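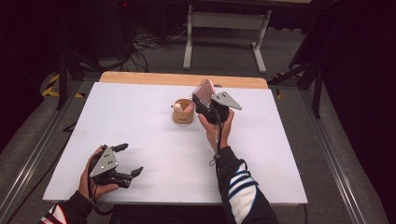 A small wooden cup on the white board, with a gripper in each hand.

Ustis Borrower Help Desk: progress report to the Piras Fund
Period covered: March through August

You asked us last time to put the bad news nearer the top, so: we missed our target for in-person clinics. The plan said six and we held 4. One was lost to a burst pipe in Tamholm and the other to our own optimism about how quickly a credit union signs a room agreement. The room agreement is now signed. It runs to eleven pages and covers chairs in some detail.

Phone line

The line took 1,034 calls in the period. The most common question, by a wide margin, was whether a lender can take a payment from a checking account twice in one day. The second most common was whether we are the lender. We have changed the recorded greeting to say that we are not, and callers now wait through it before asking.

Average wait was longest in April, when tax refunds were late and everyone had the same idea at noon. We moved one advisor's shift to start at 11 a.m. and the lunch backlog has shrunk.

Casework

We opened 124 full cases, meaning a signed consent form and at least one letter sent on the borrower's behalf. Most involve short-term installment loans where the fee schedule and the contract disagree with each other. Lenders have generally been polite in writing and hard to find by phone. In several files the reply to our letter was a fresh copy of the contract we had complained about, with the same page missing.

Cases that go past 60 days are reviewed by a second advisor. This has slowed closures a little, and we would like to keep doing it anyway.

Plain-language loan sheet

The one-page sheet went through nine drafts. Draft three was two pages. The current version shows the amount borrowed, the total to be repaid, the due dates and what happens after a missed payment. We printed 300 copies for the Tamholm clinics and have a few left, mostly with coffee on them. The Spanish version is with the translator.

Case system

The move to Fololix is done, later than promised. Old files came across with their dates intact and their notes in a single unbroken paragraph. Staff are fixing these as cases come up. The reporting screen still cannot separate renewals from new loans, so the renewal table you requested is being kept by hand and will follow as an attachment.

Budget

Spending is under plan on travel and room hire, for the reasons given at the top, and over plan on postage. Certified mail costs what it costs. We ask to move the unspent clinic money into the next period to cover the two sessions still owed, with no change to the total award.

Next period

Two make-up clinics in Tamholm, the Spanish loan sheet in print, and a short training for the credit union's tellers on spotting repeat withdrawals. The tellers have asked that it be kept under an hour. We have said yes and are cutting slides.

Submitted by the Ustis Borrower Help Desk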